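Ticket: Live match page shows the wrong score after a late equalizer
Product: Valon match center
Reported by: Remano fan site, web desk
Status: Resolved, watching

Entry 1
During the evening game between Heresia and Evangelista, our page stayed at 2-1 after the 88th minute goal. The goal was in the minute-by-minute text and in the scorers list. Only the score box at the top was wrong. Readers started writing in before the final whistle. We have 3000 people on that page on a normal match night.

Entry 2
Reloading the page did not help. Clearing the browser cache did not help either. Same result on two phones and a laptop. The league table below the score box gave Heresia three points when it should have given each side one.
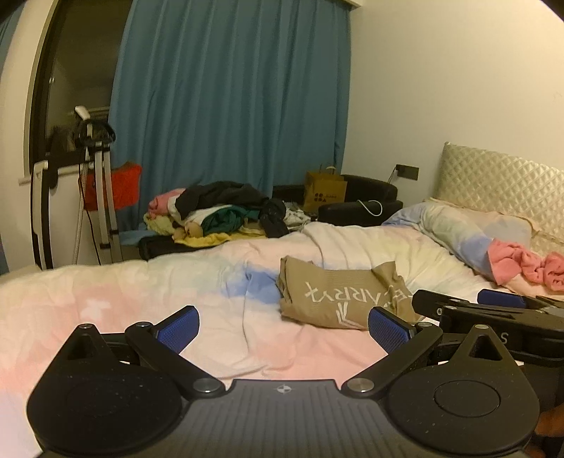

Gripper with blue pads, bed behind.

Entry 3 (Valon support)
We can see goal event 153 in the feed for this match. It was received on time and marked as valid. The score box reads from a separate summary record, and that record was last written at 9:31 pm, before the goal. Please send your widget settings and the refresh value.

Entry 4
Settings sent. Refresh is set to 600 seconds on the summary and 1000 milliseconds on the text feed. We did not choose the 600. It was like that after the update in September. 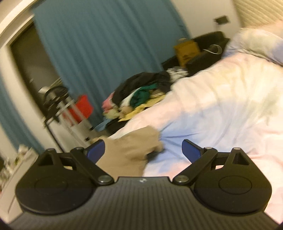 Gripper near the bed, doorway and curtain further back.

Entry 5 (Valon support)
Thanks. The update reset the summary refresh to its default on older accounts. That explains the delay but it should still have corrected itself after ten minutes. It did not, as the summary is locked when the match status changes to full time -- the final whistle came first, so the old score was locked in.

Steps for now:
1. Set the summary refresh to 15 seconds.
2. Open the match in the editor and choose Unlock summary.
3. Choose Rebuild from events, then save.
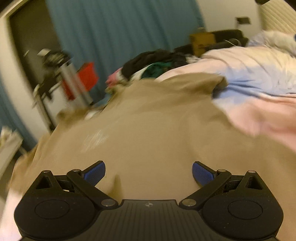

Entry 6
Did all three. Score box now says 2-2 and the table is right. The rebuild removed the second half substitutions from the lineup tab, so we typed those in again by hand.

Entry 7 (Valon support)
The missing substitutions are a known fault in the rebuild and have their own ticket. A change to the lock is being tested -- it will wait for the last event before closing the summary. Leaving this open until your next home game.

Entry 8
Home game done, 1-0 to Heresia, penalty in stoppage time. Score box changed within the 15 seconds. OK to close.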